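Histoire des techniques spatiales -- Séance 4
Les premières stations orbitales : Saliout, Almaz, Skylab (1971-1979)

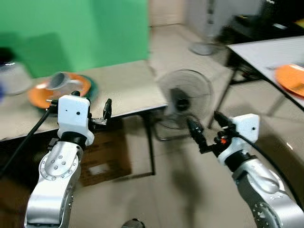

La séance précédente s'arrêtait au rendez-vous et à l'amarrage, acquis par les Américains avec Gemini et par les Soviétiques avec Soyouz. Une fois la Lune atteinte par Apollo 11, la question posée aux ingénieurs change de nature : il faut faire vivre un équipage en orbite pendant des semaines, dans un volume habitable, avec des systèmes qui tombent en panne et qu'il faut réparer sur place. La maintenance devient un métier de bord. Dans les années 1970 elle se fait à la main, avec des outils adaptés au gant. Un bras articulé comme ceux de la photo, avec ses couronnes de vis apparentes autour de l'articulation et sa pince à deux doigts, donne une idée du nombre de fixations qu'il faut prévoir de pouvoir atteindre dès qu'un mécanisme est appelé à être entretenu. On gardera cette remarque pour la partie 4, consacrée aux réparations de Skylab.

1. Le contexte de la décision soviétique

Le programme lunaire habité soviétique s'enlise à la fin des années 1960. La fusée N1 échoue lors de ses deux premiers essais, en 1969. Deux bureaux d'études ont alors des projets concurrents en orbite terrestre. Le premier travaille depuis le milieu de la décennie sur Almaz, une station militaire d'observation. Le second dispose du vaisseau Soyouz et d'équipes disponibles. Le compromis consiste à prendre la coque d'Almaz et à l'équiper de systèmes issus de Soyouz : panneaux solaires, contrôle d'attitude, moteur. C'est la station dite DOS, mise au point en un peu plus d'un an.

Retenir que la première station spatiale est un assemblage de matériels existants, réalisé vite, avec un objectif de calendrier : précéder Skylab, dont le lancement était annoncé.

2. Saliout 1 (1971)

Lancement en avril 1971 par une fusée Proton. Masse de l'ordre de dix-huit tonnes. Un premier équipage, à bord de Soyouz 10, atteint la station mais ne parvient pas à réaliser un amarrage complet et doit rentrer. Le second, à bord de Soyouz 11, entre dans la station en juin et y passe un peu plus de trois semaines, ce qui constitue alors un record de durée.

Au retour, une valve de ventilation s'ouvre au moment de la séparation des modules. La cabine se dépressurise et les trois cosmonautes, qui ne portent pas de scaphandre, meurent avant l'atterrissage. Conséquences techniques directes :
-- port obligatoire d'un scaphandre pendant le lancement, l'amarrage et la rentrée ;
-- équipage ramené de trois à deux, faute de place pour trois personnes équipées ;
-- interruption des vols habités soviétiques jusqu'en 1973.

Le retour à trois membres d'équipage n'interviendra qu'avec le Soyouz T, en 1980. Saliout 1 elle-même est désorbitée en octobre 1971, sans avoir reçu d'autre équipage.

3. Almaz sous le nom de Saliout

Les autorités soviétiques choisissent de donner le même nom aux deux familles de stations. Saliout 2, 3 et 5 sont des Almaz, donc des stations militaires. Saliout 4 est une DOS, civile. Cette confusion est voulue et il faut en tenir compte en lisant la presse de l'époque, qui ne fait généralement pas la différence.

Saliout 2 est perdue en 1973, peu après son lancement, avant l'arrivée d'un équipage. Saliout 3 (1974) emporte un appareil photographique de grande focale et un canon automatique, essayé à distance après le départ de l'équipage. Saliout 5 (1976-1977) reçoit deux équipages. L'idée d'une station habitée de reconnaissance est ensuite abandonnée : les satellites automatiques font le même travail pour moins cher. Les États-Unis étaient arrivés à une conclusion voisine dès 1969, en annulant le Manned Orbiting Laboratory de l'US Air Force.

Question pour le TD : pourquoi l'observation militaire habitée a-t-elle paru intéressante au début des années 1960 et coûteuse dix ans plus tard ? Penser à la récupération des films, au poids des systèmes de survie et aux vibrations causées par les déplacements de l'équipage.

4. Skylab (1973-1979)

Skylab est construite à partir du troisième étage d'une Saturn V, aménagé au sol en atelier et en logement. Le volume disponible est très supérieur à celui de Saliout. La station comprend aussi un observatoire solaire, monté sur une structure séparée, avec ses propres panneaux en croix.

Le lancement a lieu en mai 1973, sans équipage. Environ une minute après le décollage, le bouclier antimétéorites est arraché. Il emporte un des deux grands panneaux solaires latéraux, et un débris bloque le second en position presque fermée. La station arrive en orbite sous-alimentée en électricité et sans protection thermique. La température intérieure monte fortement.

Le premier équipage part onze jours plus tard avec du matériel préparé dans l'intervalle. Il déploie par un petit sas une sorte de parasol, qui fait baisser la température. Lors d'une sortie en juin, deux astronautes cisaillent la sangle métallique qui retient le panneau et forcent son ouverture. La station devient utilisable. Trois équipages s'y succèdent, pour 28, 59 et 84 jours.

Points à développer dans une copie :
-- Skylab n'avait pas été conçue pour être réparée à l'extérieur, hors des emplacements prévus pour changer les films de l'observatoire. Il manquait des poignées et des appuis pour les pieds près du panneau bloqué.
-- Les répétitions en piscine ont servi à choisir les outils et l'ordre des gestes. Cette méthode est restée.
-- Le troisième équipage a signalé une charge de travail excessive. L'emploi du temps a été revu en cours de mission. L'épisode est parfois raconté comme une « grève » ; les transcriptions ne confirment pas ce récit.

5. La fin de Skylab

Après le départ du dernier équipage, en février 1974, la station est placée en attente. La NASA compte sur la navette pour la rehausser. Deux facteurs l'en empêchent : le retard de la navette, qui ne vole qu'en 1981, et une activité solaire plus forte que prévu, qui dilate la haute atmosphère et augmente le freinage. Skylab rentre dans l'atmosphère en juillet 1979. Des débris tombent dans l'océan Indien et dans l'ouest de l'Australie, sans faire de blessés.

On peut comparer avec les Saliout, dont plusieurs ont été désorbitées volontairement au-dessus du Pacifique. Elles disposaient d'un moteur utilisable pour cela, ce qui n'était pas le cas de Skylab.

6. Saliout 6 et le ravitaillement

Saliout 6, lancée en 1977, marque le passage à une deuxième génération. Elle possède deux ports d'amarrage. Un vaisseau d'équipage peut donc rester à l'avant pendant qu'un cargo automatique Progress s'amarre à l'arrière. Progress apporte des vivres, du matériel et des ergols transférés directement dans les réservoirs de la station. La durée d'occupation ne dépend plus du stock embarqué au lancement.

Le second port permet aussi les visites de courte durée, dont celles du programme Intercosmos, ouvert aux pays alliés à partir de 1978. L'aspect diplomatique sera vu en séance 6.

Vocabulaire

Ergol : substance, carburant ou comburant, utilisée pour la propulsion.
Port d'amarrage : interface mécanique permettant la liaison de deux engins, avec passage éventuel de l'équipage.
Sas : compartiment isolable permettant de sortir sans dépressuriser l'ensemble de la station.
Traînée atmosphérique : freinage dû à l'atmosphère résiduelle, sensible aux altitudes des stations.

Travail demandé

Rédiger une note de 400 mots sur l'un des deux sujets suivants. La note est à remettre au début de la séance 5, sur papier.

Sujet A -- Dans quelle mesure la perte de Soyouz 11 a-t-elle orienté la conception des vols soviétiques jusqu'à la fin de la décennie ?

Sujet B -- Les réparations de Skylab ont-elles modifié la manière de concevoir les engins habités ? Appuyer la réponse sur au moins un cas postérieur à 1980.

Les notes de bas de page ne sont pas comprises dans le compte. Les sites de vulgarisation sont acceptés comme point de départ, à condition de citer aussi une source primaire (rapport, transcription, communiqué). Pour Skylab, le rapport de la commission d'enquête sur l'anomalie de lancement est accessible en ligne, en anglais ; lire en priorité le résumé et les recommandations.

Séance 5 : Apollo-Soyouz et le problème du système d'amarrage commun. Revoir avant de venir la différence entre un dispositif à sonde et cône et un dispositif androgyne.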